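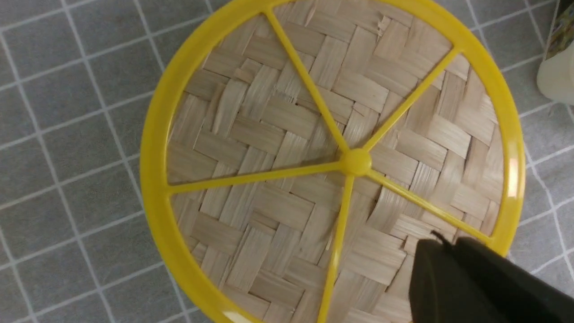

So my half of the project ended up being all about the lid. Manikandan Palaniappan took the training code, and I took the data, and the question we split between us was pretty simple: if we only let the policy look through the wrist camera, can it still learn to put a steamer lid on a steamer basket? Our baseline (we named it Jirnlow, don't ask) gets an overhead view too. The wrist-only version is called Darko.

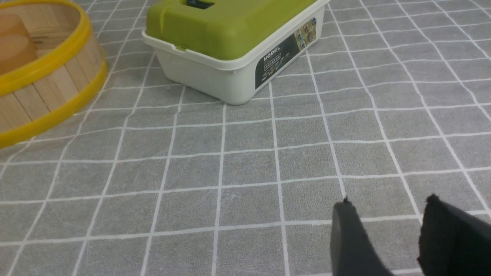

We trained both on the same 350 demos, all teleoperated, mostly by me in December with way too much coffee. I wanted the wrist view to have some clutter in it, so we kept other things on the cloth. The box with the lime-green lid was my favorite distractor, partly for its color and partly for that dark label on the end, which is a lot of detail for a small network to ignore! I also like the grid on the tablecloth. I could scrub through an episode and see right away when the arm had drifted.

Then we ran 69 test trials per policy, with the lid starting in a new spot each time. 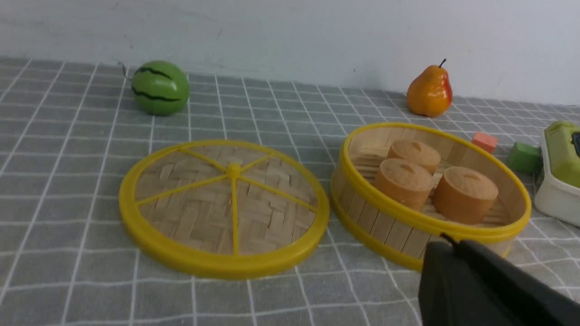 Darko did worse overall, which we expected, but the way it failed surprised me. Reaching the lid was mostly fine. The trouble came after the grasp, when the lid blocked the camera and the policy had to remember where the basket was. It would drift sideways and set the lid down half on the rim (so close, every time).

Manikandan's fix was to feed in a short history of earlier views. We retrained for 4,000 steps and the drifting got a lot better, though it still happened when the basket started far to the right.

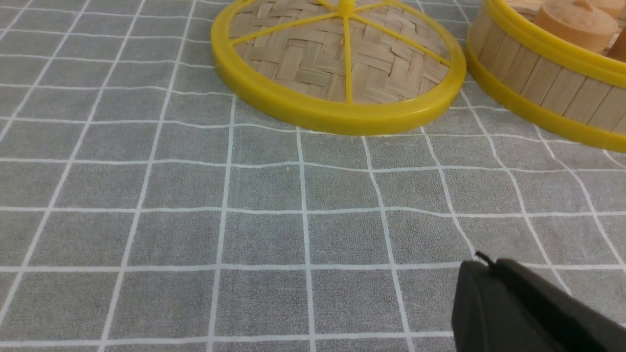

I'd also like to redo the grasp labels. I marked those by hand, and my idea of "closed" clearly changed between the first batch and the last one. If we get the lab bench again next term, I'm relabeling first and then trying the history trick on Jirnlow too, so the comparison is fair.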